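Pirnelwood Community Pantry
Progress report to the Gorkarley Fund, July
Prepared by Karim Azar

Where we are

The snack shelf project is now in its second quarter. We have spent $3,199 of the grant, nearly all of it on stock and on the storage bins for the back hallway. The shelf is open to any household registered with the pantry, and 52 households took something from it this quarter.

Stock

Last quarter's report said we would move away from buying only granola bars and pretzels. Families had asked for snacks they knew from home, and several asked for prawn crackers by name. We now order a mixed case through Yen, the wholesaler in Pirkport, and sort it on the big table in the reading room before it goes out.

Sorting takes longer than we planned. The bags are puffed with air and take up a lot of room, while the narrow packets slide under them and get missed when we fill the bins. We now pull the small packets out first and put them in their own tray — the large bags go on the top shelf, where nothing gets stacked on them.
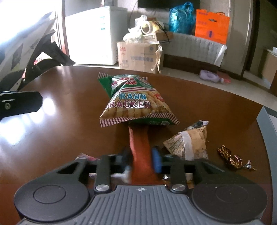 Labeling and allergens

Shellfish is the main concern with the new items. Anything with prawn in it goes in a separate bin with a yellow label, and the same note is posted by the sign-out sheet in 6 languages. One parent told us the notice was hung too high to read, so we moved it down next to the light switch.

We also check dates when a case arrives and again at the end of the month. Items close to their date go in the basket by the front door.

Problems

Two deliveries came late, both in the same month. Yen has agreed to call the day before from now on. The hallway bins do not close tightly and we will ask for replacements before spending more on storage.

Next quarter

We plan to keep the mixed case, add a second shelf for school lunches, and hold one short meeting with families about what to order. No change to the budget is requested. Receipts are attached separately — the July delivery slip will follow once Yen sends the corrected copy.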